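From: Harish Gounder
To: cell-upkeep list
Subject: Re: [cell-upkeep] Tip height drifting after board swap

Nghĩa Lục wrote:
> We swapped the maple board on the Sorkow cell and now the rod
> is low on one side. I re-taught the height at the center and it
> is fine there, but near the left edge it rubs. Is it the collar
> or the board? Also, does anyone still have the old offsets? I
> can only find job file 2981 and it has the March values.

Nghĩa,

Check the board first. We had the same thing and spent most of a shift on the tool before anyone put a straightedge across the wood. Glued strips move with the air in the building, and ours had cupped by nearly 2 mm. The screws at the corners hold it to the blue table but they won't pull a bow out of it. If you crank them down you can make it worse.

What I do now is back all the corner screws off, wipe under the board, and snug them in diagonal order. Then I touch off at 26 points and let the Stuveo script build the height map. One point in the center won't tell you anything about the left edge.

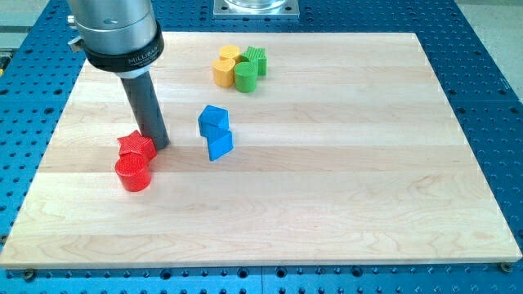

Sorkow, Dec 21, 2022

The rod is down close to the wood next to the red star, with the blocks left on the board. I like to check height beside a part, as that's where a rub will get you. Keep the right half clear so you have open wood to compare against.

If the map looks flat and you still get a rub, then go to the collar. Loosen it, seat the rod square, tighten it, and run the touch-off again from the start – the old map is no good once the rod has moved.

Don't load the values from 2981. Those were taken with the short rod. Tùng Sầm has the later set, job 78 I believe, and Eun-seong Wang can give you write access if the folder is still locked.

Harish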